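Inicio | Trucos | Cocina | Taller | Noche de famosos | Contacto

Imprimir | Enviar por e-mail

Trucos de casa para ver la gala con amigos (y no acabar limpiando hasta las tres)

2025-12-03 - por Yvette Charbonneau

En diciembre hay gala cada dos por tres. Alfombra roja, monólogos, premios al mejor cómico, lo que sea. En mi casa se ve todo y con gente. Van mis trucos, rápido que tengo el horno puesto.

La mesa primero. Si es de madera, una pasada de paño húmedo bien escurrido y otra de paño seco. Nada de estropajo. Los arañazos finos se disimulan con media nuez frotada en la dirección de la veta - diez minutos y se repasa con un trapo de algodón.

Cercos de vaso: pasta de dientes blanca, no gel, una pizca, con el dedo. Probar antes en una esquina. El año pasado me salté la prueba y tuve que encerar el tablero entero.
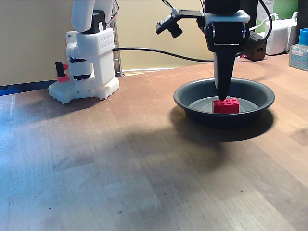
Molde redondo con una pieza roja en el centro.

Palomitas. Para 6 personas hago dos tandas, nunca una grande. Aceite justo para cubrir el fondo, tapa puesta, y se apaga cuando pasan dos segundos entre pop y pop. La sal, molida fina, si no se va toda abajo. Para las dulces, azúcar al final y remover fuera del fuego.

Lo caliente, que salga antes de la alfombra roja. Durante los discursos de agradecimiento se puede ir a la cocina, durante el monólogo de apertura no. Yo dejo las empanadillas a 42 minutos del comienzo y llego de sobra.
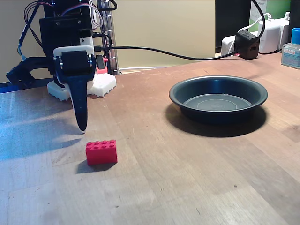

Tiempo de lectura: 3 min

El sonido. Tele pegada a la pared = graves que retumban y no se entiende ni un chiste. Separarla un palmo. Una manta doblada detras ayuda bastante. Y subtítulos puestos, que con ocho personas hablando a la vez del vestido de no sé quién no hay manera.

Manchas típicas de la noche:

Vino tinto - papel de cocina sin frotar, agua con gas, y a la lavadora en frío.

Pintalabios en servilleta de tela - lavavajillas por el revés, dejar actuar un cuarto de hora.

Cera de vela - bolsa de hielo encima, se rasca con una tarjeta vieja. Lo que quede, papel absorbente y plancha tibia.

Purpurina (siempre viene alguien con purpurina) - rodillo quitapelusas, nunca escoba, que la reparte por toda la casa.

La porra. Papeletas hechas la víspera, una por persona, con el nombre arriba. Bolígrafos atados con un cordel al cuenco, desde que los ato no he vuelto a perder ninguno. El premio en mi casa es no fregar, y se pelean por el mas que por una caja de bombones.
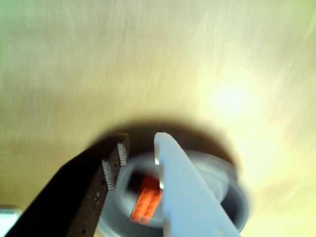
Al día siguiente

Ventanas abiertas nada más levantarse. Un cuenco con vinagre en el salón una hora quita el olor a fritanga. Las copas, a mano y boca abajo sobre un paño, sin amontonar.

Las sobras de palomitas, en bote con tapa, aguantan dos días. Cinco minutos de horno suave y vuelven a crujir. Las empanadillas igual, pero algo más de rato.

Y la mesa, otra vez paño húmedo y paño seco. La cera la dejo para enero.

Imprimir | Enviar por e-mail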